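Notice of Closure, Naltitz Branch

To all holders of accounts at the Naltitz Branch of the Prostska Savings Office.

The Office regrets to advise that the Naltitz Branch will close its doors at the end of March. Holders are asked to present their passbooks at the counter before that date. Balances will be carried to the Hrynyshyn Branch without charge.

Holders are reminded that the Naltitz Branch does not keep money. Deposits are accepted in hours only, in units of no less than one quarter. Hours deposited before the present rules were adopted will be honored at their full length.

The branch currently maintains 471 accounts. Of these, the greater number are in good order. The clerk in charge, Kiều Mai, has written to each holder at the last known address. Replies have been received from most. Where a letter has been returned, the hours will be held for the holder's children, and after them for the town.

The following matters remain open.

Account of the late ferryman. The holder deposited one hour every Sunday for almost 500 weeks and made no withdrawal. His daughter has asked whether the hours may be taken all at once. The rules permit this. The clerk has advised her to eat beforehand and to tell the neighbors.

Account of the Ergate Hotel. The hotel deposited its slow afternoons over eight winters. An inspection found that two of these had already been lived in by a guest. The hotel has agreed to make up the difference.

Account of the clerk. Staff are permitted to hold accounts under the same terms as the public. On 3rd December the clerk recorded a withdrawal of one morning, to be spent at home. The purpose was entered in the ledger as "sitting at the table." The Office does not ask for further particulars.
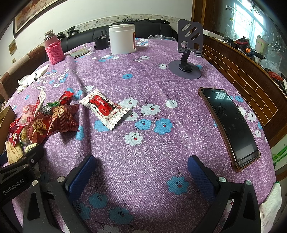 The flowered tablecloth, with telephone and stand.

The withdrawal was examined in the usual way. It was found that the clerk had taken a morning from the year her mother was still living, and that she had returned it the same evening, with a short note of thanks and a quarter hour added. The rules make no provision for interest paid by a holder to the Office. The quarter hour has been placed in an envelope, and the envelope in the safe.

The safe will be moved to Hrynyshyn by cart, at walking pace. Residents along the road may notice that the light stays longer than it should. They are requested to keep their clocks as they are and to bring in any washing at the customary time.

Holders who wish to make a final withdrawal at Naltitz should knock at the side entrance, as the front bell is no longer in service. The clerk will be present until the last account is settled, her own included.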